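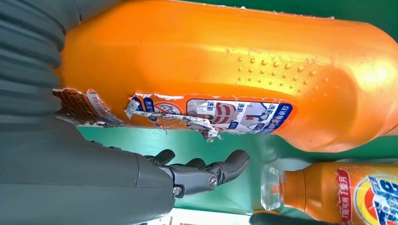 Is it worth joining a short course as my only club, or will I regret it come summer?

Posted in Golf > Clubs and Courses by mudonmyball

Hello all, and apologies in advance for the length, I do go on a bit. I played a fair amount in my twenties, then work and children happened and the clubs went into the loft for the best part of two decades. I got them down again last spring, had a few lessons at the range, and have been turning up at Selanness on a Sunday morning ever since as a pay-and-play visitor. I've enjoyed it so much that I'm thinking of taking out a proper membership from October, when their new year starts.

For those who don't know it, Selanness is a full eighteen but a short one. The card says 3917 yards off the yellows and there are 7 par fours, the rest being par threes, with the longest of them not much over 200. No par fives at all. It's a lovely spot, up on the hill above the allotments, with gorse down the left of the early holes and small greens that all seem to run away from you. I can get round in under three hours if I'm out before the seniors, and I'm home in time to put the roast in, which has done wonders for harmony in our house.

Full membership there is £600 for the year. The alternative is Wusto, on the other side of town, which is a much longer parkland course with a smarter clubhouse and a joining fee on top of a subscription that made me sit down. I played there once as a guest and thought it was beautiful, but I was worn out by the fourteenth and I lost a sleeve of balls in the stream.

So these are the things I keep going round and round on. Would a handicap from a course that short mean anything when I play somewhere else? Will my long game go to pot if I only take the driver out a handful of times a round? And will I get bored? A chap on the range told me that short courses are for beginners and people with bad knees, and it has rather stuck in my mind, silly as that is. I hit the ball a modest distance, I'd guess my standard is somewhere between hopeful and dreadful, and I'd like to play once a week with maybe an evening round when it's light.

One more thing, while I'm here. I'm looking at getting a push trolley for the winter, and the shop has the Norkov three-wheeler in. Does anyone use one on hilly ground? Selanness has a steep pull up to the eleventh tee and carrying is starting to tell on my shoulder.

Thank you for reading this far, if you have!

3 replies

gorse_and_whins

Welcome back to the game! I read your post with a big smile, as I was in very much the same boat when I came back to golf, and I've now been a member of a short course for 7 years and wouldn't swap it.

Taking your worries in the order you put them. The handicap is a real one so long as the course is rated, and you should ask in the office whether it is before you hand over any money (most proper eighteens will be, but do ask, and ask which tees too). Once you've put in enough cards you get an index, and that index is turned into a number of shots for whatever course you happen to be playing. When you go over to somewhere like Wusto you'd be given more shots than you get at home. What you will find is that a low index earned on par threes travels less comfortably than one earned on a long course, and the first few away days may be a bit humbling. Mine were. I went to an away match thinking I was quite the player and came in with a score I still don't care to write down. But it settles. If you put in a card from the odd away round as well, your index will reflect both sorts of golf and you'll have no cause to feel a fraud.

As for the long game, I think this is the one fair point against. You won't hit many fairway woods and you can go a whole round without a long second shot. I get round it by going to the range every other week and hitting nothing but the clubs I haven't needed, and by playing three or four longer courses over the summer as a visitor. The money you save will pay for those several times over. On the other side of the scales, your short irons and your chipping will come on like you wouldn't believe. Small greens that run away from you are the best teachers going. You miss plenty of them, and after a winter of missing them you stop being afraid of the little shot over the bunker.

Bored? I haven't been yet. A par three of 160 yards with the wind off the left is one hole on Sunday and quite a different one the next time you stand on it. What would bore me is a four and a half hour round behind a slow fourball, week in, week out, and we don't get much of that on the short course.

I'd also say, go and have a cup of tea in the clubhouse before you decide. Ask whether new members get put into a regular group or whether you have to find your own games. That matters far more to how often you'll play than the yardage does. At my place there's a roll-up at half past eight where you put your ball in the hat and go out with whoever you're drawn with, and I've made proper friends that way. We play for the Erdős Plate in the autumn, a foursomes knockout with a very ugly trophy, and the fuss over it is out of all proportion. I hope Selanness has something of the kind.

Please take no notice of the man on the range. Some very good golfers have sat in our bar complaining bitterly about our third hole, and it's 118 yards.

threeputtagain

Join it. 600 is good value if you're going every week. Check whether there's a winter course and if they use temporary greens though, some hill courses go onto temps at the first frost and you'll be paying full whack to putt on a mown bit of fairway.

No idea about the trolley, I carry.

backteeblues

I'm going to put the other side, in a friendly way I hope, having done it the other way about. I left a short course and joined a long one and I'm glad I did, so it may be useful to hear why.

I loved the short course for a good while. The trouble was that I'm somebody who likes hitting driver, it's the bit of golf I think about on the bus, and with so few chances in a round I'd get to each of them all wound up and swing out of my shoes. With 7 par fours you may find the same. I'd stand on the tee thinking this is my go, and into the trees it went. On a longer course I get a dozen or more goes, so a bad one doesn't spoil my day, and oddly enough I hit it better. If you feel the same little thrill when the headcover comes off, do give it some thought. If you're happiest with an eight iron in your hand then the first reply is quite right and you needn't worry.

The other thing I'd mention is matches and competitions. Ask Selanness how many they run and which days they fall on. My old place held nearly all of theirs midweek, which was no earthly use to me at the time. You say you like to be home for the roast, so find out whether the weekend comps go off early or whether they start at eleven.

You did say you were tired by the fourteenth at Wusto, mind, and I'd listen to that. Stamina comes back, and with a trolley it comes back quicker, but there's no joy in paying a joining fee to trudge up the last four holes wishing you were in the bar. Could you do a year at Selanness and then think again? Joining fees have a way of being waived in spring when clubs are short of numbers — it's always worth a polite telephone call — and you'd have a handicap in your pocket by then, which some clubs like to see.

About the Norkov. My wife has the three-wheeler and it's been fine. It folds down small enough for the boot of a hatchback with the clubs beside it, and the brake is a foot pedal, which she likes better than the lever on her old one. On a steep climb I'd tell you to pull it behind you for the worst stretch instead of pushing, it seems to take the strain off the wrists. The front wheel does pull a touch to one side if you load the bag unevenly, so put your water and your waterproofs in opposite pockets. Clean the mud out of the axles after a wet round or it squeaks, and you will be very unpopular on other people's backswings. Some courses ban trolleys when it's really sodden, so keep a light carry bag in the cupboard as well.

mudonmyball (original poster)

Thank you all ever so much, this is far kinder and more thorough than I'd hoped for. I rang the office at Selanness this afternoon. The course is rated off the yellows and the whites, they do have a roll-up (eight o'clock, names on the sheet by the door), and they only go onto temporary greens when it's frozen hard. The weekend competitions start at half past seven, so the roast is safe.

I think I'm more of an eight iron person if I look at it squarely, although I did feel a small pang reading about the headcover. I'm going to put my form in this week and treat myself to a visitor round at Wusto when the evenings draw out again. The trolley I'm still dithering over, as the shop only has it in white and I know what our eleventh does to anything white.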